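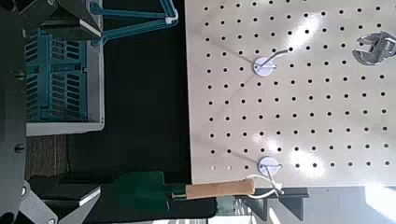 4 Mounting the panel and fitting the hooks

This section covers wall mounting of the Florby perforated storage panel, fitting of the hooks, and loading. Complete section 3 (unpacking and checking the parts) before you start. Parts are referred to by the letters used in the parts list.

4.1 Choosing the position

The panel may be mounted on brick, concrete block, solid timber or plasterboard with timber studs behind it. Do not mount it on plasterboard alone.

The lower edge of the panel should be at least 680 mm above the floor or worktop if long-handled tools are to be hung from the bottom row. For hand tools only, a smaller gap is acceptable.

Leave 83 mm clear on both sides. The end caps (part F) slide on from the side and cannot be fitted if the panel is tight against a return wall or a door frame.

Caution: Check for hidden cables and pipes before drilling. Do not drill directly above or below a socket or switch.

Note: The panel may be used in a greenhouse, porch or lean-to provided that it is not exposed to rain. Strong sunlight may cause the surface colour to fade over time. Fading does not affect the strength of the panel and is not covered by the guarantee.

4.2 Fixing the battens

1. Hold the upper batten (part A) against the wall at the chosen height. Level it and mark the fixing points through the pre-drilled holes.

2. Drill the wall at each mark. Use the plugs supplied for masonry. For timber, drill a pilot hole and leave out the plugs.

3. Screw the upper batten to the wall. Tighten all the screws by hand first, check the level again, then tighten fully.

4. Measure down from the upper batten using the paper spacing strip. Mark, drill and fix the lower batten (part B) in the same way.

5. Pull down firmly on each batten. If there is any movement, remove the batten and use longer fixings suited to the wall.

The battens hold the panel 15 mm off the wall. This gap is needed for the rear of the hooks and must not be packed out or filled with insulation.

4.3 Hanging the panel

Two people are needed for this stage.

1. Lift the panel and rest its top lip on the upper batten.

2. Slide the panel sideways until it is central. The rows of holes should run level.

3. Fit the retaining screws (part D) through the corner holes and into the battens. Use the plastic washers. Do not use a power driver, as overtightening will split the panel around the screw head.

4. Fit the end caps.

4.4 Fitting the hooks

Peg hooks (part G) have two prongs. Offer the upper prong to the hole at an angle, push it through, then swing the hook down until the lower prong enters the hole beneath. A fitted peg hook should not lift out when pulled straight forward.

Adhesive hooks (part H, sold separately) may be used where a peg hook would foul a shelf or bracket. They stick to the face of the panel.

1. Wipe the panel with a cloth dampened with surgical spirit and let it dry. Do not use furniture polish or washing-up liquid.

2. Peel the backing from the pad and press the hook against the panel for 30 seconds.

3. Leave the hook unloaded for 24 hours.

Note: The holes reduce the area available to the pad. Loads on an adhesive hook must therefore be no more than half the figure printed on its packet.

Caution: Do not hang shears, saws or other edged tools from adhesive hooks.

4.5 Loading

Place heavy items close to the battens and spread them across the width of the panel. Light items such as gloves, twine and hand forks may be hung anywhere.

Tools without a hanging hole can be fitted with a loop of cord. Tie the loop with a knot that will not slip and keep it short, so that the tool does not swing against its neighbours. Replace the cord if it becomes frayed.

Wipe soil from tools before hanging them up. Damp soil held against the panel will stain it.

4.6 Checks

Every December, or at the end of the growing season, carry out the following:

- Remove all tools and brush out the holes.
- Check that the retaining screws are tight.
- Press each adhesive hook at its edges. Discard any that have begun to lift. Pads cannot be used again.
- Look behind the panel with a torch for damp or mould.

Replacement hooks, pads and end caps can be ordered from Stondonance Storage. Quote kit number 3955 and the part letter.

Section 5 covers the shelf and jar rail.

Issue 2, April 26, 2024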